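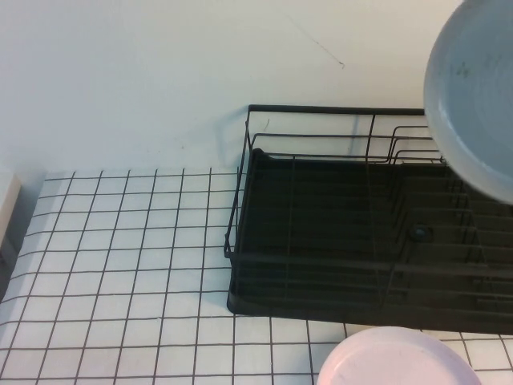 We finished the dish rack study last month and I promised some people here to write about it in simple words. I will try to do it in a thread. The work is by me, Kenna Shearer and Alasdair Purves, on the arm we call Juka.

1/ The question was small. When a policy learns to put plates in a rack from human demonstrations, does it matter how the person finishes the motion? I mean the last few centimeters, after the plate is already above the slots.

2/ Why I cared: our first policy was good at picking and good at carrying, and then it became unsure above the rack. It went a little left, a little right, and sometimes it let go too early. The plate then leaned on top of the dividers and did not go between them.

3/ My first guess was the camera. Black wire on a black tray is not easy, the loops overlap each other, and a plate held at an angle hides exactly the part you would like to see. I spent two weeks on lighting. It helped very little.

4/ Then Kenna watched our demonstrations again, all 543 of them, and she wrote down for each one what the operator did at the end. She found two habits. Some of us lower the plate straight into the slot. Others touch a divider first with the rim, lightly, and let the plate slide down along it.

5/ We named them "drop" and "lean". The names are not very scientific, but they stayed, and they are in the paper now.

6/ The count was 319 drop and 186 lean. The rest we could not agree on, so we left them out of this comparison. Alasdair and Kenna labeled separately, and I only looked at the cases where they disagreed.

7/ We trained three policies with the same network and the same number of training steps. One saw only drop, one saw only lean, one saw both mixed. To be fair with the amount of data, we cut drop to 186 as well, and the mixed set had half of each.

8/ Result: the lean policy was clearly the best at placing. Drop was second. Mixed was the worst of the three, and this surprised me. I had expected that variety would help.

9/ My explanation, and please take it as an explanation and not as a proof: the two habits need a different height and a different tilt just before the end. A policy which learned both goes sometimes to a position between them, and from there neither ending works well.

10/ We tested this a little. We gave the mixed policy one additional input, a label that says which ending we want. With the label "lean" it came close to the lean policy. So the mixed data were not bad. The policy only did not know which of the two to follow.

11/ A note about plates. Color made almost no difference. The rim made a lot. With a raised rim the plate has something to slide on, and with a very flat plate the lean motion loses a good part of its advantage.

12/ And a note about the counter. I worried that small square tiles would confuse the depth estimate, with so many equal corners. We repeated one block of trials with a gray cloth over the tiles and we could not see a difference. I am a bit sorry for the afternoon.

13/ What we did not do: other racks. All of this is one rack in one position, moved only by a few centimeters between trials. Ivars Vasiliauskas asked me about wooden racks with thick pegs and I have no answer for him. I think lean would still work, but I thought also that mixed would win.

14/ We also did not try wet plates. I know. It is a dish rack. It is on the list for Liis Kairys, who starts with us in March.

15/ In total we ran 451 evaluation trials. Every trial was scored by a person who did not know which policy was running. Setting this up was boring, and I would do it again. Before, when I scored my own policy, I was much too kind to it.

16/ Practical advice, if you collect demonstrations with more than one operator: watch the endings before you train. One evening was enough for us to notice the pattern, and the full labeling took Kenna less than a week.

17/ Several people asked for the labels. They will be released together with the demonstrations when Alasdair has finished cleaning the time stamps. The two label lists are given separately, so you can see where we disagreed.

18/ If something in my English is unclear, please ask, and I will write it again in another way. I answer slowly this week, but I read everything.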